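August 16, 2025

Macrophage notebook, bench 2

Okay, picking up from where I left off with the itaconate plates. Short version for anyone flipping through this later: the killing assay finally looks like something, the cytokine side is a mess, and I think I know why.

So the setup, again, for my own sake. Bone marrow macrophages, day 7, plated the night before in the 24-well format. Half the plate got primed with LPS overnight and the other half sat in plain medium. Then Salmonella in the morning, an hour of uptake, wash, gentamicin at the high dose, then down to the low dose for the rest of the run. Lysis at 2 hours and 14 hours. I spread everything by hand because the spiral plater is still making that clicking noise and I don't trust it with anything I care about.

The early time point is what you want to see, which is nothing much. Primed and unprimed cells took up similar numbers of bacteria, so whatever happens afterward isn't because one lot was hungrier than the other. At 14 hours the unprimed wells were crawling (I had to go two dilutions further than planned just to get countable plates) and the primed ones were way down. Best of the primed wells came out at 489 colonies on the neat plate, and that's with the medium I was worried about! I'd half convinced myself last month that the new serum was protecting the bacteria somehow. Looks fine.

Then I added the inhibitor, the one from Drultlow, and most of the primed advantage went away. Most, but there's a leftover bit I can't explain. Either the inhibitor isn't getting all the way in or there's a second thing going on that has nothing to do with itaconate. I want to believe the second one, which is a good reason to go and check the first one properly. Dose curve next, three points at least, and I need to do the viability stain alongside because at the top dose the cells looked a little rounded up to me. Emilian looked down the scope and said they were fine, but he says that about all cells.
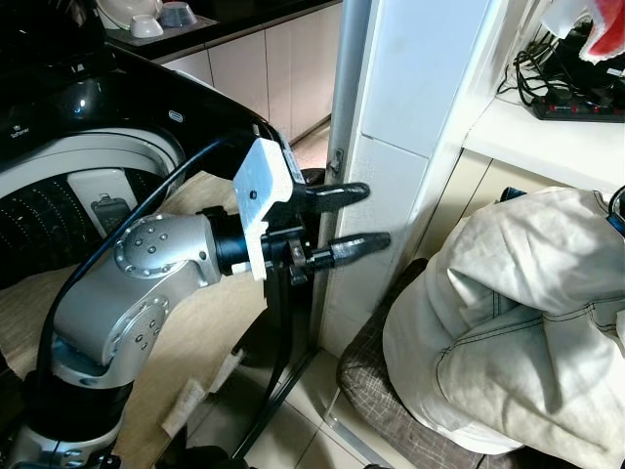
Vitória Paiva read the page up to this point over lunch and wrote in the margin that I'm comparing primed cells to cells that were never touched at all, and that a mock medium change at the time of priming would cost me one row and save me an argument later. She also wants to know whether the inhibitor does anything to the bacteria on their own in broth, with no macrophages in the picture.

Fair on both counts, and I'm annoyed about the second because I wrote that exact control on my list in May and then never did it. Growth curve in broth with and without inhibitor goes on tomorrow, in the small flasks. If the bug grows slower with the drug in it, then I've been underestimating the effect the whole time, and if it grows faster I don't even want to think about it.

Now the cytokines. Took the supernatants off before lysis, spun them, froze them, thawed them for the ELISA, all the usual. TNF standard curve was lovely. IL-1 beta standard curve looked like a ski slope with a cow on it. Top two standards read the same as each other and the blank was high, so I can't say anything about the samples, although I did catch myself squinting at them and making up a story. Crossed it out. The Trusuria kit has been opened and closed a lot since spring and I'm pretty sure the detection antibody has had more freeze-thaws than the label allows. There's a new box in the bottom of the minus 20, behind the competent cells. Please don't open it, I've put my initials on it.

TNF, for what it's worth: up with infection, up a bit more with priming, and down when I gave the cells the itaconate derivative from outside. That last one is what made me happy. Same wells had fewer bacteria too, so it's doing both jobs at once, or at least both things happen in the same well. One experiment, one mouse, so I'm keeping my voice down.

Things to sort before the repeat:

Second mouse, obviously. Third if the colony can spare one.

Mock medium change row (Vitória).

Inhibitor in broth (also Vitória, also me in May).

New IL-1 beta kit, fresh standards, and do not make them up at the end of the day.

Ask Emilian Bălan if I can have his leftover Irg1 knockout marrow. He froze some down and it would answer the leftover-killing question way better than any amount of inhibitor.

Find out who moved the multichannel.

Raw counts are in the plate sheet taped on the facing page, and the ELISA readout is saved in the Nolatia folder under today's date. Samples are in the minus 80, second shelf, blue rack, wrapped in foil. I kept back one tube of each supernatant without thawing it so the IL-1 beta can be rerun on those.

Incubator at 37 when I left. Plates from the last dilution series are still in there and need to come out first thing.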